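# The Long Way to Teach a Robot to Push

Shih-chieh Liu has a joystick in his right hand and his tongue between his teeth. He is trying to slide a plastic star a few inches across a wooden board, using a robot arm with no fingers at all, only a straight rod that points down at the wood. The star spins. He backs off, comes in from the other side, and tries again.

"Everybody shoves too hard on the first day," says Ineke Boersma, watching over his shoulder. "Then you learn to lean on it."

I've come to the Pindora lab in Stastcombe to see people teach a robot by doing the job for it, over and over, and I had no idea it would be this much fun to watch. The idea is easy enough to explain. A person drives the arm through a task by remote control while the computer records what the camera sees and where the hand on the joystick goes. Do that enough times and a program can begin to guess the next move on its own. The team has 3,000 recordings so far and wants 4,000 before the end of May.

Each one starts with a plain sentence. "Put the star next to the triangle." "Move the heart away from the green one." Shakuntala Bansal writes most of these, and she likes to keep them a bit loose, the way you'd talk to a friend helping you set the table. How near is "next to"? The drivers decide, and their choices don't always match, and she wants that in the recordings too.

Pushing sounds like the baby version of picking things up. Try it! A cube will go along nicely if you meet it flat on a side, but catch it near a corner and it swings away from you. A cylinder wants to roll off the end of the rod in whatever direction you weren't thinking about. Stars are the favorites, because the tip can settle into the notch between two points.
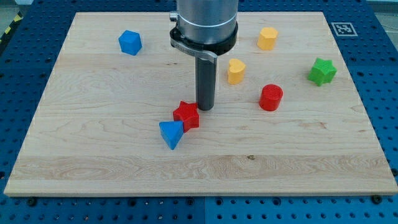 Boersma's trick is to stop early. She brings the rod in slowly, gives a nudge, lifts her thumb and looks before she goes again. Liu prefers one long sweep, and when it works it's lovely. The program, which they call Satti, has to learn from both of them.

By the afternoon I've been handed the joystick myself. My first instruction is to bring the blue cube to the middle, and I send it halfway to the edge of the board. Boersma laughs and tells me to keep going. Recoveries are useful, she says, so mine stays in.

I got the cube there on my fourth push and asked for another turn.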